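Kitchen & Small Appliances > Toast, Bread & Grills
Print this thread | E-mail this thread

Uneven browning, slot one against slot two

crumbtray_20
Posted December 7, 2022

Same loaf, same dial setting, two slots. The left slice comes out paler on the outer face every time. Swapping the slices round makes no difference, so I rule out the bread. Supply voltage is steady. Is this element ageing or a thermostat fault?
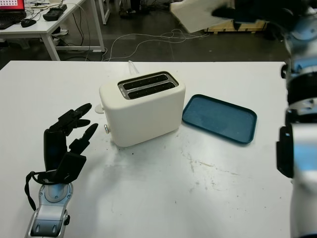
White two-slice toaster with tray

ohmslaw
There is no thermostat in most of these. The dial sets a timer, and on some models a correction is made for a warm start. A timer fault would affect both slots equally. Look at the elements.

Each slot has a heater on either side, nichrome ribbon wound on mica. If one winding has sagged or a turn has shorted, that face browns differently. Unplug it, let it cool and compare the resistance of the heaters if you can reach the terminals.

zudeo_flats
Disagree that it must be the elements. The grill wires are meant to centre the slice. If one side closes late, the bread leans and the far face sits further from the heat. I had this on a Wumora and the fix was cleaning the guide at the bottom of the slot. Four years on it still browns evenly.
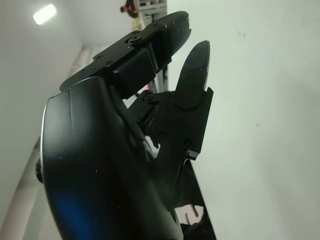 ohmslaw

Leaning would give a gradient from top to bottom, with one face darker at the crust end. The original post says the whole outer face is pale. That points to low output on one heater.

Check how they are wired before drawing conclusions from a meter. In a series string, a shorted turn lowers the total and the other heaters run slightly hotter.

jondby_baker
Both of you are assuming a fault. My Jondby did this from new. I ran 20 slices through it and kept notes. The first round was always uneven and the third was nearly even. The outer walls lose more heat than the middle, so a cold start shows it most. Run it empty once and test again. 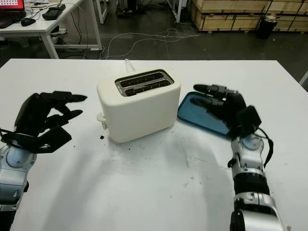 Two-slot toaster, white table

zudeo_flats
Reasonable test, but 20 slices from how many loaves? Sugar and moisture content change browning more than 200 watts does. A day-old white loaf and a fresh one are not comparable.

jondby_baker
One loaf, sliced at the shop, used the same morning.

crumbtray_20
Ran it empty once, then two slices. Outer face on the left is still paler, though less so. I have not opened the case – the screws need a bit I do not own. The Toma I had before this one never showed it.

ohmslaw
Then it is partly cold start and partly something else. I stand by the heater.

This site uses cookies to remember your log-in and display settings. Accept | Manage cookies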